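August diary: heat, paint chips and a very long hallway

Up at 5:40 because the bedroom was already sticky, and I figured if I was going to be awake I might as well be awake with coffee on the back steps. The neighbor's sprinkler was going. I sat there in my robe and made a list of everything I wanted done before my sister comes, then crossed off half of it so I'd feel better. (It worked, for an hour or so!)

The hallway stayed on the list. It has been on every list since we moved in. It's long and skinny, it has one sad ceiling light at the far end, and the previous people painted it the color of a manila envelope. For two years I've been saying I'd brighten it up with white, and for two years I've been bored by the idea before I got the lid off the can. So this week I went completely the other way and started thinking dark. Really dark. Charcoal, brown, the whole cave.

Ye-rin Ha came over at lunch with cold noodles and strong opinions. She did her own entry in almost-black last winter and I was jealous the minute I walked in, so I don't know why it took me this long to ask her. Her big thing is texture. A flat dark wall shows every greasy handprint, she says, and one with a little roughness to it just looks like it's thinking about something. I wrote that down on the back of the water bill.

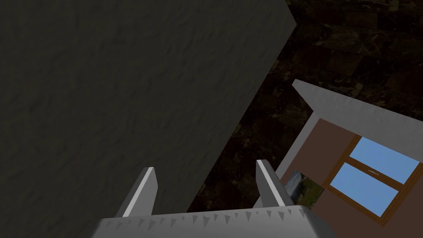 Charcoal gray with brown marbled tile. So moody, and I kind of love it.

The floor is the part I keep going back and forth on. What's out there now is beige vinyl that curls up by the bathroom door, and I catch my toe on it about twice a week. I like brown stone with lighter veins running through it, or at least tile that's pretending to be brown stone, but Bláthnaid Ní Bhriain, who has laid more tile than anyone I know, told me on the phone to slow down and look at a dark floor with dog hair on it first. Fair. We have a yellow dog. We have a yellow dog who sheds like it's a paid position.

Anyway I drove over to Ruddock after lunch to look at samples, which was mostly an excuse to sit in the air conditioning. They had over 60 grays on the rack. I took 11 chips and the guy at the counter gave me a look, so I put one back, and then I felt silly and took it again. The one I liked best is called Clelisano, which sounds like a cough medicine, and it goes a tiny bit green next to the trim. Or the trim goes a tiny bit pink next to it. I stared at the two of them in the parking lot until I couldn't tell anymore.

Then the quote came in for the floor: $531, and that's labor only, with me doing the tear-out myself. I had been hoping for less. I read it to Dad over the phone and he said "for a hallway?" in exactly the voice I knew he would use. He also offered to come help pull up the vinyl, and I said yes before he could remember his knees.

I taped the chips up in a row by the linen closet when I got home. At four o'clock they all looked fine. At seven, with just the one light on, three of them looked like the same color and one looked purple. Purple! I pulled that one down right away and the dog ate the corner off it.

What I really want is something that isn't perfectly smooth. A bit of dent and ripple, a plastery finish you'd want to run your hand over on the way to the kitchen. Ye-rin says you can get there with a wide knife and patience. I own a wide knife.
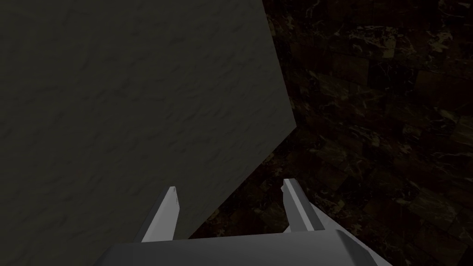 After supper

Tomato sandwiches again. We are at the point in August where the tomatoes come in faster than we can eat them, and I've started leaving bags on people's porches without knocking. There were eight on the windowsill this morning and I swear there were more tonight.

I tried to read after that but ended up moving the bookcase out of the hall, just to see. It left a clean rectangle on the wall behind it, a nicer shade of manila than the rest, and I found two hair clips, a puzzle piece and the birthday card I thought I'd mailed to Aunt Jo in spring. I'm going to mail it tomorrow and say nothing about the date.

The bookcase is now in the living room in front of the window, where it can't stay. Too tired to move it back. Need to call Ruddock in the morning about whether the samples come in quart size, and ask Bláthnaid if I can borrow her long pry bar. Fan's on high, dog's on my feet, going to bed.

14 comments
6 shares

Recent entries
The great porch tomato drop
Why I gave up on the upstairs curtains
Dad and the ladder, part two
Strawberry jam that didn't set
A rainy day and a box of old letters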